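The White Shape

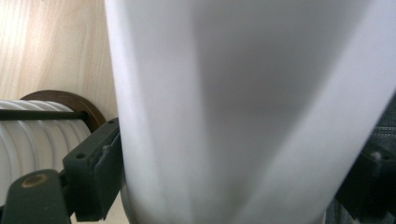

White on white, with a little wood behind.

Geum-ok Jin had been back in Vurnham for 8 days before she went into her mother's workroom. She had done the kitchen first, then the hall closet, then the bathroom, where there was nothing worth keeping but the good towels. The workroom was at the back of the house and the door stuck in summer. She put her shoulder to it.

It was smaller than she remembered. The pale wood cabinet her father had brought home from Parkow took up most of one wall, and the table stood against it. Her mother had sewn at that table for thirty years, mostly hems and zippers, sometimes a wedding dress. People left their things on the porch in grocery bags with a note pinned to the collar.

Her brother Usman wanted the house listed by the middle of July. He was really her stepbrother, but they had stopped making that distinction when they were children. He called every evening from Braltier and asked how far she'd gotten.

"I'm starting the workroom," she told him.

"That'll take an hour. Just bag it."

"It's not an hour."

"What's in there? Thread?"

She said yes, thread, and other things, and that she would call him tomorrow.

She set three boxes on the floor and wrote KEEP, GIVE and TRASH on them with a marker. Then she sat down in her mother's chair and did nothing for a while. The chair was too low for her. Her mother had been tall, and had sewn hunched over, and had complained about her back until the end.

The fabric was easy. She folded the long pieces and put the scraps in the trash box. The patterns went into the give box, some 200 of them, each one pushed back into its envelope and none of them quite fitting. The buttons she kept. She didn't sew and had no use for buttons, but the jars were heavy and familiar, and she put them by the door where she wouldn't have to think about them again.

In the second drawer of the cabinet she found the order book. Her mother had written down every job since the fall of 2000, with the name, the work and the price. Mrs. Oster, two skirts, let out. Boy's suit, sleeves. Curtains for the bank, paid late. Toward the end the writing got larger and the entries got shorter. The last page had one line on it. June 27, 2019, blue coat, lining. There was no price.

Geum-ok looked for the coat. It wasn't on the rail or behind the door. She opened the cabinet and went through the garment bags one at a time and found a raincoat, two choir robes and a jacket with one arm pinned on. She checked the closet in the bedroom, although she had emptied it herself on Monday.

The coat was under the table, in a grocery bag that had been pushed up against the wall. It was dark blue wool with big flat buttons. Half the old lining had been cut out and the new one was basted in along one side, in white thread, with long even stitches. The needle was still in it. The note on the collar had a phone number and the words No hurry.

She called the number from the kitchen. A man answered. He didn't know anything about a coat, and then he did. It was his wife's. They had wondered about it, he said, but they'd seen the notice in the paper and hadn't liked to ask.

"It isn't finished," Geum-ok said.

"That's all right. We can come and get it."

"Could you give me a few days?"

He said they could. It was summer, after all.

She went back and cleared a space on the table. She laid the coat out with the lining up and looked at how it had been done. Her mother had tried to teach her when she was 10 and had given up by the time school started again. She could thread a needle. She could do a running stitch, and a sort of slip stitch if she went slowly.

She made tea in the big white cup and stood it near the thread. Then she turned on the lamp, pulled the chair in and found the place where the stitches stopped.

When the phone rang that evening she let it go twice before she picked it up.

"Did you finish the room?" Usman asked.

"No."

"How much is left?"

She looked at the coat. She had done one side, from the armhole nearly down to the hem, and had taken out a good part of it and done it again.

"One sleeve and the bottom," she said.

"What does that mean?"

"It means Saturday," she said, and she asked him how the kids were.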